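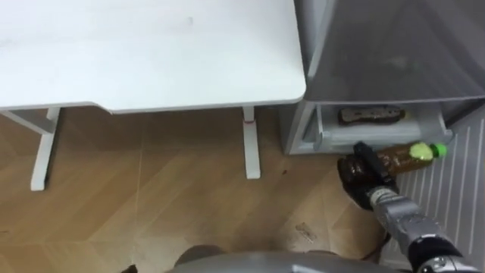

The Great Desk Reset: Notes from a Very Good Month

Happy New Year, everybody, and welcome back to the home office corner of the newsletter. It's January 16, 2021, my own desk has been bare for two whole weeks, and I am still a little giddy about it!

Last September I asked what you'd most like to change about the place where you work, and I was expecting chairs. A lot of chairs. What I got was surface. You wanted somewhere to put your elbows, somewhere to open a notebook all the way flat, somewhere the mail doesn't land. So that became the winter project, and we called it Tukier (a word we made up at the kitchen table one night, please don't look for a meaning). The rules are simple. For 14 days the desktop gets cleared every evening, all the way down, and anything you use daily has to live within reach but off the desk.

I went with a plain white top and white legs, and I love it more than I thought I would. White shows everything, I'll give you that. Every pencil smudge turns up by lunchtime. But a smudge takes a damp cloth and a few seconds, and I've come around to seeing it as a fair trade for how much light a pale desk throws back into a room in the middle of winter. My old one was nearly black and I had a lamp on by two in the afternoon. Rounded corners are also a big yes from me -- my hip has opinions on square ones.

The second half of the project is what stands beside the desk. If you only do one thing this month, put a drawer unit right at your side. Mine stands on the right and I reach for it all day long. Chargers, tape, the good scissors, the stapler that used to wander off to the kitchen. Several of you wrote in to ask about brands, so: I looked at the Rundano, which has deep drawers and a top wide enough for a printer, and at the Skov, which is narrower and runs a bit smoother when the drawer is full. Both were nice. I'd pick by the width of your gap and nothing else. Measure first, and measure with the drawer pulled out, or you'll be squeezing past it like I did for a week.

Now, drawers. A drawer next to a clean desk is going to be tempted to turn into a junk drawer, and mine went that way by day 7. Please empty yours completely at least once! I found takeout menus, a key to something, and birthday candles I'd been hunting for since the fall. Flat odds and ends love to slide to the back and stay there, so pull the drawer right out if it lets you and check behind everything. A set of Bumum dividers sorted out the rest of it for me, although cut-down cereal boxes did the same job in the lower drawer and I can't say they look much worse.

A word on drinks, which got more mail than anything else. I'm a big iced tea person, even in January, and I used to have a glass sweating on top of my papers from morning on. The fix that stuck was switching to a bottle with a cap. It closes, it doesn't leave a ring if you wipe it, and if you knock it over you get to laugh and carry on. Clear ones are best because you can see how much you have left. When the bottle's empty it goes to the kitchen with me -- no collecting them by the desk leg.

And a small request from one floor-sweeper to another: look underneath, too. Roughly 24 inches of open space under there is plenty for your feet and a broom, as long as the cables are clipped up and the boxes have moved out. I moved three boxes, and two of them hadn't been opened since we moved in.

Next time we're doing shelves, and I already have a stack of your letters to get through. If you try the clear-desk evenings, write and tell me which night you gave up, and whether you started again the day after. I gave up on the fourth and was back at it by breakfast.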